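Damau 755 Listing Lockbox — Kerneck Realty Supply

Item: Damau 755
Type: push button key lockbox, shackle mount
Price: $40 each
Condition: new
Availability: in stock at Warkden, ships next business day
Page updated 10/13/19

Mechanical lockbox for agents, property managers, landlords. No batteries, no app, no monthly fee. Hang it on the door knob, gas pipe or porch rail, set a code, done. Holds house keys, mailbox key, a gate fob if it isn't one of the fat ones.

This replaces the older Damau box we carried for years. Same footprint. Shackle is longer, so it goes over lever handles now, which was the number one complaint. Door on the front drops down all the way so keys don't get stuck behind the hinge. Weather cover is included, snaps over the buttons. Please use the cover. Most of the returns we get are boxes left open all winter with grit in the buttons.

What's in the carton
Lockbox
Rubber weather cover
Vinyl sleeve for shackle (keeps it from scratching the customer's door)
Code card
Instruction sheet, English and Spanish

Setting the code
Box ships with no code set. Open the door, take the little plate off the back of it. Arrows on the dials should all be pointing up. Turn the ones you want with the tip of the plate, put the plate back, try the code WITH THE DOOR OPEN. Try it three times. Then close it. We can't open a box over the phone and neither can anybody else, there is no master code.

Write the code down. Card goes in your file, not in the box. Yes we get that call.

Codes can be one to seven digits. Order doesn't matter on this model, so 2-5-8 opens the same as 8-5-2. If you need order to matter, look at the dial version, ask us for it.
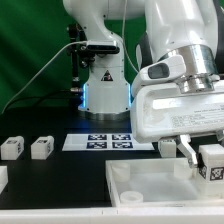
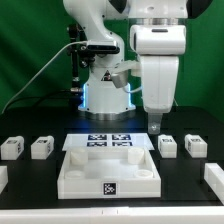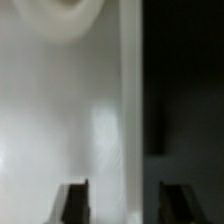
White arm with blue light strips in the first two photos; glossy white surface, close up, in the third.

Where to hang it
Front door is fine for a vacant listing. For occupied homes ask the seller first, some HOAs won't allow a box on the front of the unit and want everything on a rail by the mailboxes. Condo buildings usually have their own rules — check with the manager before you show up with a box. Don't hang on a screen door. Don't hang on a storm door either, the shackle will bend the handle over time.

Keep it out of direct sprinkler spray if you can. Under the porch roof is best. In freezing weather a shot of dry graphite in the shackle hole, no oil. Oil gums up and then you're standing there with buyers waiting in the driveway.

Is this an MLS box?
No. It does not log who went in and it does not talk to your board's key system. Many boards require their own electronic box on active listings, so check your local rules. Agents mostly buy the 755 for contractor access, inspectors, cleaners, photographers, rentals, and the time between listing agreement and going live. Property managers use it for turnovers. Change the code between tenants, takes two minutes.

Specs
Body: cast metal, black
Shackle: hardened steel, sleeved
Code: one to seven digits, resettable
Holds: up to five standard house keys
Rated cycles: 2,000 code openings before service check is recomended
Warranty: one year, parts only

Quantity pricing
Single boxes at the price up top. Offices ordering 60 or more get the brokerage rate, call or email for it, we don't post it. Mixed orders count (755 plus dial version plus wall mount all go toward the total). Office name plates can be added to the front, allow an extra week. Plate artwork has to be one color.

Also fits / goes with
Rimkutė key tags, the flat ones. The round ones jam the door.
Kerneck wall mount bracket, for rentals without a rail
Replacement weather covers, pack of four
Replacement shackle sleeve

Shipping and returns
Ground shipping only. Orders in before noon go out the same day from Warkden when we have them on the shelf, otherwise next day. Returns within 30 days, unused, with no code set. If you set a code and send it back closed without telling us the code we can not credit it. Sorry, that one is firm.

We'll be closed for inventory the last week of November. Orders placed that week ship once we reopen. If you have a bunch of listings starting up around then, order early.

Pick up is OK at the Warkden counter, bring your order number. Parking in back — use the side door, front one sticks.

Questions on the 755, use the contact form and put the item number in the subject line so it gets to the right desk.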